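**Plellano arm kit, month one. A thread.**

1/ We signed up for the Plellano shelf-picking service in August, after Rekha Nautiyal watched the demo video twice and forwarded it to me with the subject line "hmm." That is high praise from Rekha. I have worked for her for 8 years and received two hmms.

2/ What you get: one arm, one two-finger gripper, a wrist camera, a tablet, and a laminated card that says WELCOME TO EFFORTLESS. The card has a phone number on it. I know the number by heart now.

3/ Price is $1,613 a month. The "Momen" software tier is included. The "Momen Plus" tier is not, and every menu item I have wanted so far is in Momen Plus.

4/ Setup took 3 visits. The technician was lovely. He called the arm "she" on the first visit and "it" by the third.

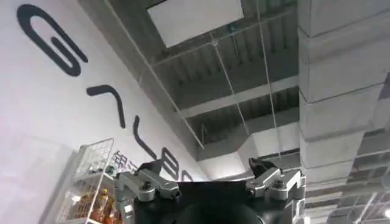
5/ Let's talk about the wrist view, which you get live on the tablet and which I now watch more than television. The sales page makes a fuss over it. Fair enough, it's a good view. You always know where both finger pads are, even with the gripper aimed up at the ceiling and the bottles over on the wire shelving looking like orange soup. Fingers: crisp enough. Bottles: a rumor. If you plan to read labels through this thing from any distance, budget for walking over there.

6/ The gripper itself I like. Metal linkages, black pads, bolts you can get at with a normal driver. I have opinions about equipment that needs a special driver and most of them are about my last employer.

7/ Support is run by an outfit called Narkmont. Ticket 288 (mine) was "arm will not leave home position." Reply: "Have you tried moving it from home position." We closed that one by mutual exhaustion.

8/ Someone will ask about Pandey, the cheaper kit. We had the trial. Nice arm, app logs you out mid-pick. Went back in its box.

9/ Would I renew? Rekha asked me the same thing. I said hmm.

10/ Oh, and the cable clips in the kit are too small for the cable in the kit. Buy your own clips.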